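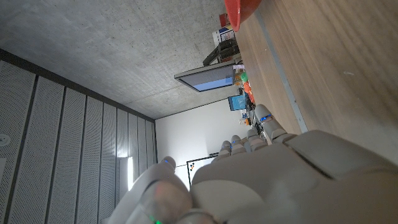
手首カメラの画像(横倒しで表示されます)。右がテーブル、上の端に赤いボウル

遠隔操作での教示データ、手首カメラの向きと指の映り込みについて

投稿者:hidarite_211
投稿日:2019年10月23日

多指ハンドにテーブル上の小物をつかませる作業を、遠隔操作で教えています。操作者はグローブをはめ、手首カメラと固定カメラの映像を見ながらハンドを動かします。収録ソフトはIlell、学習側はMelisです。

困っていることは2つあります。

ひとつめは画像の向きです。手首カメラの画像が、ほぼ90度倒れた状態で保存されています。天井が左上、テーブルが右端に来ます。操作者は慣れたと言っていますが、初めての人は左右を間違えて、物と反対の方へ手を動かします。この向きのまま学習に使ってよいのか、全部回転させてから使うべきなのかが分かりません。

ふたつめは指の映り込みです。手の甲と指が画像の右下を大きく占めていて、テーブルはピントが合っていません。指の関節には青いLEDがあり、これも映ります。つかむ対象が指に隠れることも多いです。

これまでに164回分を収録しました。そのうち29回は操作者の都合で途中で止めたものです。学習させた動きは、ボウルのあたりまでは手が行くのですが、指を閉じるのが早すぎて空振りします。収録をやり直すべきでしょうか。カメラの取り付け部はPlollberg製の汎用ブラケットで、角度は段階的にしか変えられません。

plum_tea

画像の向きについてだけ答えます。

学習に使うだけなら、倒れたままでも大きな問題はありません。収録時と実行時で向きがそろっていれば、モデルから見れば同じことです。ただし、公開されている学習済みの画像モデルを初期値に使う場合は、正立した画像のほうが有利なことがあります。Melisの前処理で回転を1回入れるだけなので、両方試して比べてください。

それとは別に、操作者に見せる映像は回転させたほうがいいです。保存用と表示用は分けられます。Ilellなら表示設定に回転の項目があり、保存されるデータには影響しません。左右を間違えた動きが記録に入ると、そのまま覚えてしまいます。

注意点として、回転をかけるなら実行時にも同じ処理を必ず入れてください。うちでは3月にこれを忘れて、原因が分かるまでかなりかかりました。

kensaku_mokei

指が映ること自体は悪くないです。指と物の位置関係が分かるので、むしろ映っていたほうが閉じるタイミングは学習しやすいです。LEDも、毎回同じように光っているなら放っておいてかまいません。状態によって色が変わる機種だと話は別で、収録中だけ点く色があると、実行時に見え方が変わります。説明書で点灯条件を確認してください。画像では親指の付け根近くに緑も見えます。

問題はピントのほうだと思います。つかむ直前の距離で対象がぼけていると、いつ閉じればいいかの手がかりが少なくなります。固定焦点のカメラなら、レンズを回して指先の少し先に合わせ、接着剤などで止めます。遠くの壁やモニターはぼけてかまいません。

閉じるのが早い件は、次の順で見てください。

映像と関節角の時刻のずれ。遠隔操作は遅れが出ます。グローブの指令値を記録しているのか、ハンドの実測値を記録しているのかで、閉じ始めの時刻が変わります。

途中で止めた29回。学習から外していますか。閉じかけて終わっている記録があると影響します。

操作者の癖。対象が見えないとき、人は勘で早めに閉じます。これは収録を見返せば分かります。

ブラケットの角度を変える場合は、前のデータと混ぜないほうが無難です。私なら焦点を直して少しだけ録り直し、古いものと別々に学習させて比べます。

Hastudard使い

カメラを買い替えたほうが早いです。Hastudardの広角にしたら全部映るようになりました。

hidarite_211(追記)

ありがとうございます。表示だけ回転させる設定はありました。初めての人にやってもらったところ、左右の間違いは減りました。

記録していたのは指令値のほうでした。途中で止めた分も学習に入っていました。外して学習し直すと、早く閉じる回数は減りましたが、まだ残っています。LEDの点灯条件は説明書を確認中です。焦点は調整用の工具が届いてから合わせます。広角は、取り付け穴の位置が合うか分からないので保留にします。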